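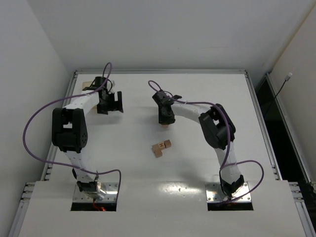
Ich gehe seit drei Jahren als Zuschauerin ins Amtsgericht und möchte hiermit alle anstecken, die noch nie in einer öffentlichen Strafverhandlung gesessen haben! Man liest morgens in der Zeitung »Einbruch in Lagerhalle, 26-Jähriger verurteilt« und meint, man wisse Bescheid. Im Saal liegt die Sache dann da wie die Holzklötze auf der weißen Tischplatte: die meisten auf einem Häufchen in der Mitte, und einer ein Stück weiter hinten. Das Häufchen steht in der Zeitung. Über den einen Klotz dahinter wird manchmal den ganzen Vormittag geredet, und genau das ist das Spannende.

Im November ging es um den Diebstahl bei der Firma Bodnár, Schaden 661 Euro, ein Fall für zwei Zeilen. Der Verteidiger, Yiğit Akbulut, fragte den Lagerleiter immer wieder nach einem Schlüssel, wer ihn wann gehabt habe und wo er abends hing. Ich fand das erst kleinlich. Nach einer Stunde saß ich vorn auf der Stuhlkante (und die Schulklasse neben mir auch, vierzehn Jahre alt und mucksmäuschenstill). Es gab am Ende einen Freispruch. Die Staatsanwältin hatte ihn selbst beantragt, das hatte ich bis dahin noch nie erlebt!

Géza Dobos, mit dem ich mich darüber gern streite, hält das Zuschauen für Gafferei. Er hat recht, dass für die Angeklagten dort einer der schlimmsten Tage ihres Lebens stattfindet, und wer kichert oder Namen herumträgt, soll bitte zu Hause bleiben. Aber die Türen stehen aus gutem Grund offen. Urteile ergehen im Namen des Volkes, und das Volk besteht an manchen Tagen aus mir und einem Herrn mit Thermoskanne.

Von unserer Zeitung wünsche ich mir mehr Platz dafür. Erzsébet Rácz hat früher ganze Spalten aus Saal 308 geschrieben, mit den Pausen und den Nachfragen, und man verstand danach, wie so ein Urteil zustande kommt. Geht hin! Der Eintritt kostet nichts, die Termine hängen unten am Eingang aus, und bringt einen Ausweis mit.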